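Home Organisation Short Course
Unit 4 handout: Clearing a tabletop
Notes prepared by Xiuying Xie, Hanport Community Learning

Reading before class: pages 1 to 6 of the course booklet. Bring a pen and your room plan from Unit 3.

4.1 Why tables fill up

A table near a doorway collects whatever people are carrying when they come in. Shopping gets put down, the bag comes off, and the contents stay where they landed. Most of it belongs in another room. The first job is to sort by destination, before any wiping or rearranging. Have a basket or tub beside the table before you start.

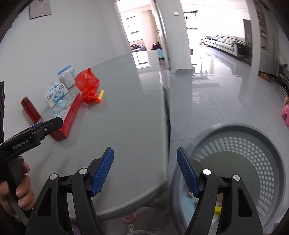
Should the table be cleared completely before sorting?
It's quicker to sort where things lie. Moving the lot to the floor or a couch means handling every item twice.

4.2 Sorting by destination

Use four groups: kitchen, bathroom, rubbish and stays here. Snack packets go to the kitchen, and open ones are sealed or put in a jar first. Soft packs of tissues or wipes can stay if they get used at the table. Plastic bags are flattened and folded -- a crumpled bag takes up more room than what came in it.

Boxed toiletries need a look at the label before they go anywhere. Check what the product is for and the size. Toothpaste for sensitive teeth, for instance, shouldn't end up in the kids' drawer. If the label is in a language you don't read well, ask someone at home who does.

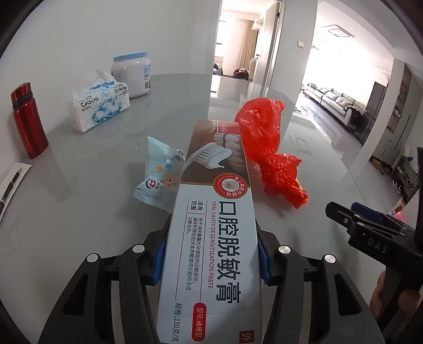 4.3 Homework

Clear one table at home using the four groups. Write down which group was the largest and where those things should have gone in the first place. Half a page is enough. Leonardo Sartori will collect these at the start of Unit 5, in room 115.

Glass tops are wiped last, with a damp cloth and then a dry one -- see Unit 6.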